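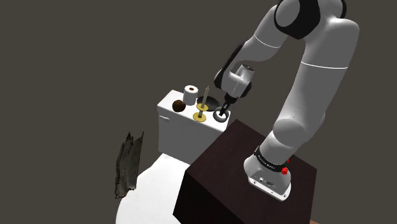
Serena Guerra meint, der Arm habe ihr vor allem den Rücken gerettet, und die Pausen seien auch wieder richtige Pausen. Das sagte sie mir gleich an der Tür, ich hatte noch nicht mal die Jacke ausgezogen!

Ich war nämlich am 9. Februar bei Pridier, die statten Musterbäder für Händler aus, und dort wird das Dekorieren und Umräumen seit November erst am Rechner durchgespielt und dann vom Roboterarm erledigt. In der Simulation sieht das ziemlich lustig aus: ein großer weiß-grauer Arm mit schwarzem Greifer, darunter eine Toilette, und oben auf dem Spülkasten stehen Klopapier und ein Kerzenständer. Wer so einen Ablauf einrichtet, sitzt jetzt am Bildschirm, früher stand man dafür den halben Tag gebückt in der Ausstellung.

55 Leute arbeiten in der Halle, entlassen wurde laut Betriebsleiter Leonardo Caruso keiner. Zwei Stellen sind aber neu zugeschnitten, und genau daran reibt es sich noch ein bisschen. Baltasar Robles etwa hat vorher nur dekoriert und prüft inzwischen jeden Ablauf, bevor er an den echten Arm geht (er nennt das »Trockenschwimmen«). Die Schulung dafür fand er viel zu kurz, und mehr Geld gibt es bisher auch nicht. Darüber wird gerade verhandelt.

177 Abläufe liegen schon im Archiv, das Projekt heißt intern Grullness, fragt mich bitte nicht, warum. Im Frühjahr soll die zweite Schicht dazukommen. Ich habe Serena noch gefragt, ob sie das Dekorieren von Hand vermisst. Manchmal schon, sagt sie, vor allem bei den großen Ausstellungen, und die macht sie vorerst weiter selbst.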